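Why Is So Much Stuff Pink? A Color Survey of Everyday Plastic
Jolien Mertens, final project report

I started this project after a walk through Illard in November, when I noticed how many shop windows had the same soft pink in them. I wanted to know which colors people pick for cheap plastic goods, and whether they can name them! My 40 classmates and neighbors each got 11 color cards and wrote down a name for every one.

The pink card was the most fun by far. People called it rose, salmon, bubble gum, shrimp, and (my favorite) "grandma's bathroom." 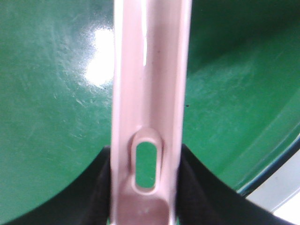 Figure 2. Pale pink plastic with raised edges and an oval slot.

Blue went much faster, and almost everyone just wrote "blue." Green split the group by age, with the older neighbors using plant names like moss and fern. I loved reading those.

Next I would like to repeat the survey in Larkine, where the market is bigger, and add a few shades of yellow. The full list of names is in the appendix.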